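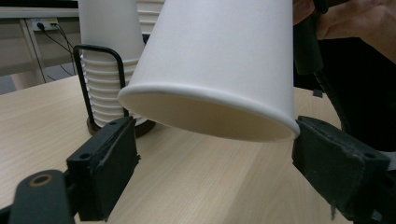
A plain white paper cup.

Baluyot Foundation to Open Reading Rooms in Plormont Schools

PLORMONT – Thursday, November 5, 2020 – The Baluyot Foundation will open reading and study rooms in the Plormont and Dreldale school districts next spring, the foundation's board announced today. The rooms carry on the work of the Baluyot night school, which taught reading and arithmetic to farm and cannery workers in Plormont for much of the last century.

The first room will open in May at Grillcombe Elementary School in Dreldale. It will have 75 seats and will be open to students and their parents on school days until 8 p.m. Use of the room is free, and no library card is needed.

"The night school took anyone who came through the door, whatever their age and whatever language they spoke at home," said Jonalyn Policarpio, director of the Baluyot Foundation. "A lot of families here had a grandparent who learned to read there. We want the new rooms to work the same way."

The foundation holds the night school's papers, including attendance books, lesson plans and letters from former students. A catalog finished this summer lists 2,285 items. Copies of selected lesson plans will be placed in each reading room, and teachers in both districts may borrow sets for classroom use.

The lesson plans show how the night school was run. Classes were small and mixed by age. Students who could read a newspaper column were asked to sit with those who could not. Arithmetic was taught from pay slips, seed orders and bus timetables. Singing and handwork were part of the week, and one evening each month was set aside for students to speak on a subject of their own choice.

Grillcombe teachers have used parts of this approach in two fifth-grade classes. Policarpio said the foundation would not ask schools to follow any set program.

"Teachers know their own students," she said. "Some of the old material is dated and we say so in the notes. The parts about patience and about letting people learn in their own language first are still useful." 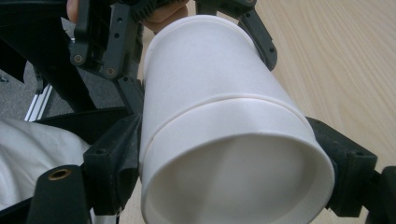

Student Grants

The foundation will also award grants to high school juniors and seniors in both districts who plan to become teachers. Each grant is worth $200 and may be spent on books, test fees or travel to campus visits. Applicants should send a one-page letter about a person who taught them something, inside or outside of school. Letters may be written in English, Spanish or Tagalog. Grants will be announced in May.

Donated Books

Books for the Grillcombe room are being collected now. The foundation has roughly 200 children's titles so far and is looking for more, mainly picture books in two languages, beginning science books and biographies for ages 8 to 12. Textbooks and encyclopedias cannot be accepted.

About the Baluyot Foundation

The Baluyot Foundation is a nonprofit group based in Plormont. It keeps the records of the Baluyot night school and supports public education in the Plormont and Dreldale districts.

Media contact: Jonalyn Policarpio, Director, Baluyot Foundation, Plormont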